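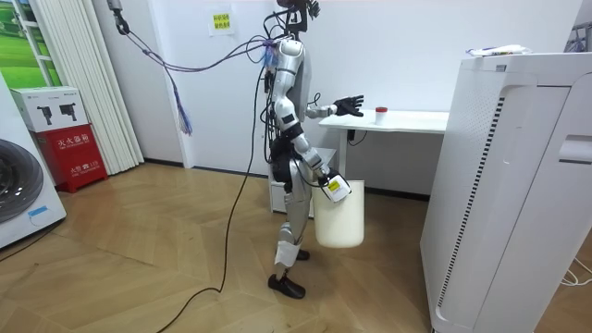
The white table and the bucket, tidying day.

2022-08-07

Cleared the small room at last. I have been promising to do it since July, when the Vallberg boxes arrived and I put them down "for a minute" on the one piece of floor I like. The chevron is the reason we took the place, and for weeks I had been looking at cardboard.

The boxes went down to the cellar in 4 trips. One of them held nothing but the packing from another. I also found the receipt for the white table, 120 from Plundby, which seemed like a lot then and seems like a lot now for a thin top and some legs. Still, it sits well against the back wall, with the low cabinet underneath, and I have stopped threatening to sell it.

My rule for the day was that the table should be bare by evening. It held a tape measure, a dish of screws belonging to furniture we no longer own, three dead pens and a Trusora catalog I kept for one lamp. The lamp costs 1,916. I looked at it again, to be fair to it, and put the catalog in the recycling.

The little white cup with the red lid has been allowed to stay. I moved it to the cabinet, didn't care for it there, and moved it back. So the table is bare apart from the cup, and I am calling that bare.

The white bucket is the real success of the day. I bought it for mopping and have used it for potatoes, for ice and once for a fern. Today it finally got to be a bucket. I went over the floor with the grain, which on a chevron means changing your mind every few inches, and my knees have filed a complaint.

Still to do: the inside of the cabinet. I opened it, saw the Arruda tablecloth and what looked like every extension cord since the last move, and closed it again – gently, so nothing would fall out. Soup for supper, early bed.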